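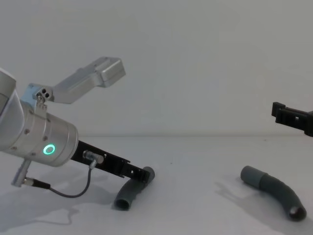
Primotska Makerspace, Automation Group: Tool Reviews

Stestico two-finger gripper, second opinion
Reviewed by Aurora Tavares
7 August 2021

The Stestico brochure says the gripper will "handle any part on your bench." I have been reading brochures like that since my first job, and I have yet to meet the gripper that fits the sentence. So when Martim Calado asked whether we should buy a second one, I said I'd want a few afternoons with the first.

Our bench has two arms, one coming in from each side, and the parts we care about are dark gray hoses and pipe fittings. They are dull to look at and annoying to pick up. A hose is round, it bends where you don't want it to, and it never lies the same way twice. Most gripper demos use a cube. I'd like to see a law against cubes.

Setup first. Mounting took me 50 minutes, a good part of it spent with the manual, which has been translated by someone who doesn't like screws. The bolts went in without a fight. The cable is another story. It plugs into the gripper and loops back under the wrist, and there is a lot of slack in that loop. With the wrist pitched down toward the table I kept watching the wire when I should have been watching the part. Pichit Panyasiri says to tie it up and stop complaining. I tied it up. Then the wrist wouldn't turn as far as I needed, so I untied it again.

The long black fingers are the selling point, according to Stestico. You can reach down at a slant and keep the bulky part of the wrist away from the table. Fine, that works. What the brochure leaves out is that a long finger moves a lot at the tip when the wrist moves a little. If your calibration is slightly off, you will find out at the wrong end. I redid mine three times and I'm still not sure I believe it.

Picking up a curved hose went better than I expected when I grabbed it near one end, and worse when I went for the middle of the bend. In the middle it likes to roll. I tried slowing the approach, which helped, and raising the grip force, which didn't help and left a mark on the hose.

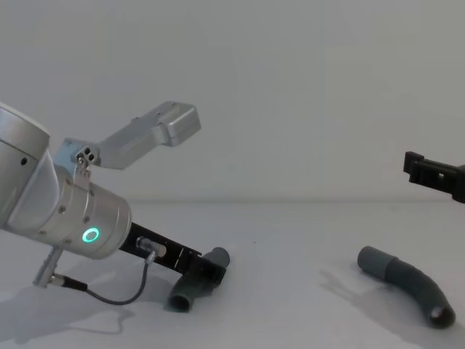

Short rigid fittings are where I'd spend the money, if I were spending it. The fingers close on the body, the fitting stays at the angle you gave it, and you can bring an open end down close to the table without the wrist getting there first. Ximeng Lu ran 16 picks with fittings while I was at lunch and had one drop. I ran my own set afterward and had two, so call me clumsy or call the sample small.

I also tried the older Grorico gripper on the same jobs. Its jaws are shorter and it opens more slowly. On the hoses I couldn't tell you which of the two was better, and I was trying to. On the fittings the Stestico won, mainly for reach.

The control software deserves its own complaint. Force is set on a slider from one to 5 with no units anywhere. Five what? I wrote to support and got a link to the brochure. You can get at real numbers through the controller, but you have to dig, and the setting went back to the default every time I cut the power.

Price is 2,835 with the cable and one pair of fingers. Spare fingers are extra, and so is the longer warranty. Vitória Meireles thinks that's fair for what it does on rigid parts. I think it's a lot for a gripper with a mystery slider.

My vote is to keep the one we have, use it for fittings, and leave the second order until Stestico has fixed the software. They told Martim an update was coming in February. It hadn't shown up when I wrote this, and I checked again this morning.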